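Subject: Re: [mivik-discuss] Listening vs looking - which first?
Date: 2 May 2021
To: mivik-discuss list

Quick reply as I'm meant to be out of the door, will try to do it properly later in the week but you know how that goes.

The earlier message said:

> I've been reading the back issues of the newsletter and I am puzzled
> by how much time we give to radio. Surely by now we can agree that any
> civilisation a bit older than ours would have stopped leaking radio
> long ago. We are halfway to stopping ourselves – cable, fibre, tight
> beams. So the window in which a planet is "loud" may be a century or
> so, and the odds of two windows lining up are tiny.
>
> On the other hand, a planet with oxygen and methane in its air has been
> showing that to the whole galaxy for a very long time, no matter
> whether anyone down there has built a transmitter. Why not put all the
> group's effort into atmospheres and drop the listening nights
> altogether? The Bullton dish is a nice old thing but it costs us money
> every January when the roof leaks.
>
> I would also like someone to explain the drift rate business in plain
> words, as I have now had it explained three times and come away with
> three different ideas.

OK. Taking these in the wrong order.

Drift rate first, as it's the easy one. Transmitter sits on a planet. Planet spins and goes round its star. So does ours. So the speed between the two of us changes all the time, and a pure tone that leaves at one frequency gets to us sliding slowly up or down. That slide is the drift rate. So many hertz per second. If a tone doesn't slide at all, as seen from the ground, it's almost certainly sitting on the ground with us – somebody's fridge, somebody's doorbell. If it slides the way a satellite would, it's a satellite. What's left over is worth a second look. That's really all there is to it. The confusing part is that some software corrects for our own motion before you see the plot and some doesn't, and then "zero drift" means two opposite things. I suspect that's where your three explanations came from. Ours doesn't correct. It's in the readme, but the readme is long and half of it is about a cable we no longer own.

Now the window argument. I half agree. The accidental leakage case is weak and always was. Our own TV carriers would be hard going for a dish like ours from even the nearest star, never mind one 1,000 light years off. If the plan were to catch somebody's breakfast show I'd say pack up tomorrow.

But leakage isn't the only thing you'd hear. Radar is much louder than telly. If you've got rocks flying about your system you probably want to know where they are, and you want to go on knowing for as long as you live there, so that doesn't switch off after a century. Same goes for talking to probes. Tight beams yes, but tight beams overshoot. Most of what we send to a spacecraft at Mars misses the spacecraft and carries on, and it carries on in the plane of the planets, so anybody lined up edge-on to us gets swept by it again and again. Turn that round and you have a target list. Look at systems where we're seeing the planets cross the star, and look when two of them are lined up. Somebody on this list suggested it years ago and I was rude about it and I was wrong.

And a beacon, if there are any, is meant to be found. You can't put a number on that. Might be zero. I don't find zero hard to believe tbh.

Atmospheres. Yes, lovely, all for it. Except what exactly would the group do? We can't take a spectrum of a rocky planet's air. Not with the Bullton kit, not with anything we could buy if we all sold our houses. What we'd be doing is reading other people's papers and arguing about them, and we do that already, every month, with biscuits. Also I don't think the oxygen plus methane thing is as tidy as you make it. For a good part of Earth's history there was plenty alive and very little oxygen in the air, so you'd have looked at us and moved on. And there are ways to get oxygen without anything living, if you boil off an ocean and lose the hydrogen. It's the pair together that's interesting, and even then you want to know about the star, and about the rocks, and you end up with a probability and a row. Phosphine on Venus last autumn – look how that went. A planet next door and people still can't agree whether the line is there.

What we CAN do on that side is timing. Transits of the bigger planets are well within reach of a decent back garden scope, and the people who point the big expensive things need up to date timings or they waste hours waiting for a transit that already happened. Ouali does precisely this and their guide is good, plain and short. If anyone wants to move over from listening nights to that, please do. It's real work and it gets used.

So: not one or the other. Bit of both and stop fighting about the budget.

Speaking of which, the budget. The dish costs less than people think. The roof is a one-off if it's done right this time. The receiver is Plarex and it's old but parts are still about, and I've got a spare front end in a box. What actualy eats money is disks, and the reason is that we keep everything. We don't need to keep everything. I went through the last run and out of 3,314 hits all but 5 went away as soon as you compared on-target with off-target. Four of those five were the same thing turning up on different nights, smack on a known downlink. The fifth I can't place, it's faint, it's there in one pointing only and never came back. Please nobody get excited. One pointing and never again is what interference looks like nearly all the time. I've put it in the folder with the plot and the raw chunk if you want to have a poke.

My suggestion for the disks, then. Keep the raw data for a hundred days, after that keep only the hits plus a bit either side. Keep one full night per season so that we can re-run it when the search code changes. Bin the rest. I know it hurts.

One more thing on the search code, as it came up off-list. It only looks for drifts up to a limit, and the limit we have is too low in my opinion. A transmitter on a planet very close in to a small red star would drift faster than that at some points of the orbit and we'd sail straight past it. Raising the limit makes the run slower. Around double the time, going by my laptop. I think it's worth it for the red dwarf targets and not for the others. Can do it with a flag. Shout if you object, otherwise I'll just do it.

Odds and ends for the next meeting:

– hall is booked, usual time, bring a mug
– projector lead has gone missing again
– the talk is on waste heat searches, i.e. looking for too much infrared where there shouldn't be. Slides went up on the Mivik page last night

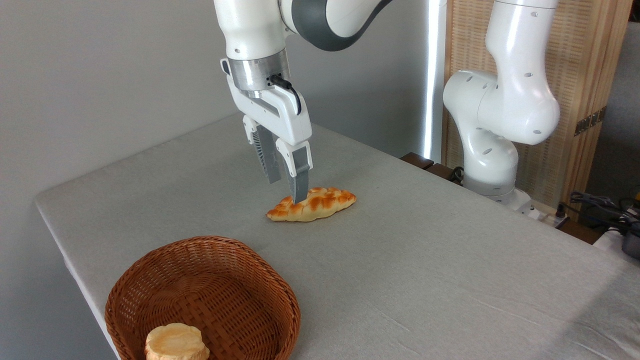
Bread (plaited), food rota page

– someone please bring butter
– anybody who still has a key to the Bullton gate, reply to me not to the list, I need to know who can get in before we change the padlock

On waste heat, have a think beforehand about dust. Almost every candidate anyone has ever put forward has come out as dust, or a galaxy behind the star, or a young star that hasn't cleared up after itself. I'd like to spend the discussion on how you'd tell the diffrence, because otherwise it turns into an evening on Dyson spheres and what they'd be made of, and we've had that evening. Twice.

Also if you reply to this please trim the quotes, the digest people are getting the whole thread every time.

Right, off. Will look at the flag thing tonight if I'm back early enough.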